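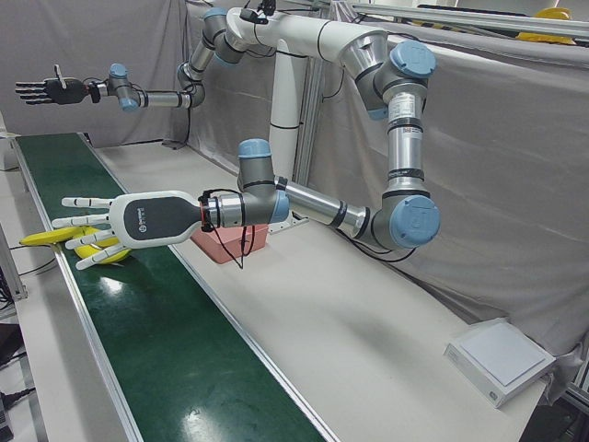 I have spent most of the month redoing the lighting in Flomton, my small walkable railway station, and I said last time I would write up how the baking went. It went slowly, and I did a fair amount of it twice.

For anyone new, Flomton is one platform, a ticket hall and a footbridge. You walk around it in a headset or with a mouse. Nothing happens in it. Until now all the lights were real-time, which looked fine on my desktop and ran badly on everything else. Pravesh Coetzee tried it on his old laptop and sent me a recording of the ticket hall that was more or less a slideshow. So the lights had to be baked.

Baking means working out where the light falls once, in advance, and saving the result as a texture. The engine then only has to show the texture. The catch is that every surface needs its own bit of space in that texture, with no overlaps, so each model needs a second set of UVs. I knew this in theory. I had never checked whether my models had them.

Most didn't. The benches came from a pack by Badero and were fine. The footbridge was mine and had one UV set, with every step stacked on top of every other step, because that is how I had tiled the metal texture. When I baked it, all the steps got the same shadow, including the ones out in the open. I spent an evening thinking it was a problem with the sun before I opened the UV editor and looked.

The fix is dull. Add a second UV channel, unwrap everything into it without overlaps, and leave a gap between the islands. I used the automatic unwrap for small props and did the hall and the bridge by hand. The gap matters more than I expected. My first try left 2 pixels between islands and dark lines bled along the edge of every wall panel. I widened it and most of them went away. The ones that stayed were caused by faces I had left inside the walls years ago — I deleted those and should have done it at the time. 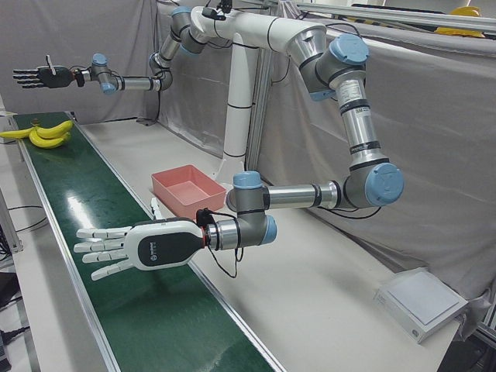
Small and thin parts are where a lightmap gives you the least back for the space it uses. A handrail or a lamp bracket takes up a strip of texture a few pixels wide, and whatever shadow lands on it turns to mush. My rule now is to split a model by size before unwrapping. If I were modelling a pair of arms like these, the silver-grey links and the joint housings would go in the lightmap, the light blue caps could share a patch with the housing they sit on, and the thin black cables would be left out and lit by probes. I did the same with the station clock. The case is baked and the hands and wiring are not, and I can't see the join.

Texel density was the next thing. I gave every object the same resolution to begin with, which was lazy, and the ticket hall floor came out blotchy while a litter bin had enough pixels for a mural. I now give most of the space to floors and large walls, because that is where people see shadows. The undersides of benches get next to nothing.

On settings, I bake previews at 20 samples to check that the sun is where I want it and that nothing is leaking. The final bake is 1000 samples with denoising switched on. The card is a 2060, so I start the final one before bed and don't touch the machine. I tried denoising the preview as well, but it smoothed over the leaks I was looking for, so previews stay noisy.
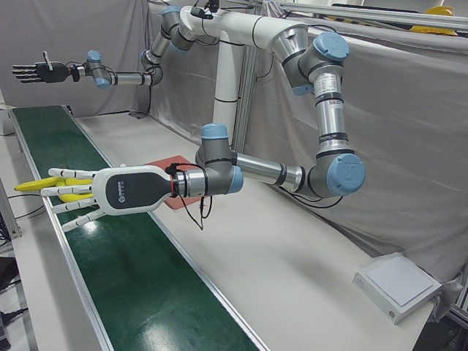

White hand gripping a banana, black hand held open.

The other thing that caught me out was scale. I brought in a kiosk from an older project called Kruger, and it had been scaled up in the scene with the scale never applied. The unwrap worked from the original size and gave it a tiny share of the map. Applying the scale first and unwrapping again sorted it out. I have since gone through the whole station and found two more objects with the same problem, both signs.

Someone commenting as Anon asked under the last post whether I would share the files. The bridge and the hall, yes, once I have renamed the materials. The benches aren't mine to share.

Still to do are the footbridge roof, which has a seam down the middle that I can't explain, and the platform lamps. I want those to switch on at dusk, and that probably means baking the station a second time and swapping between the two sets of maps. I will try it on the ticket hall first. The new build should be up in August.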